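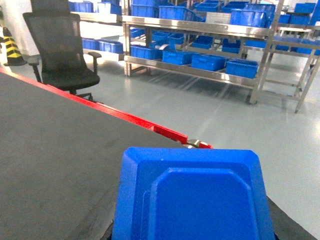
New shelving in place at Tavgate repair workshop

2018-01-29

The shared repair workshop at Tavgate has new storage. Stainless steel shelving now stands behind the large grey worktable with the red edging, and the first blue plastic bins are already on it, four side by side on the lowest shelf and four more on the level above.

The shelving replaces the wooden cupboards that had been in the building since it was a seed store. Their doors had dropped on the hinges and two of them no longer shut. The cupboards have gone to the Gratholm site, where they will be cut down for use in the garden shed.

Members voted for open bins at the autumn meeting. The complaint then was that small parts went into closed boxes and were bought again a month later. Each bin will take one kind of item — plumbing fittings, lamp parts, bicycle spares and so on — and a list will go up by the door once the sorting is finished. Until then, please put things back in the bin they came from, even if it looks like the wrong one.

The work cost £806, paid from last year's tool hire income. The shelving was supplied by Aguiar, which also fitted out the Drandesow workshop.

The worktable stays where it was. It can be booked in the usual way, for up to 3 hours at a time, and the office chair may be used at it but should not be taken through to the front room.

Sorting sessions will be held through February. There are 11 crates of mixed parts still to go through, most of them from the old cupboards. Anyone with a free morning is welcome to help, and gloves are provided. Items left over at the end will be offered to members first and then sent to Gratholm.

Opening hours are unchanged.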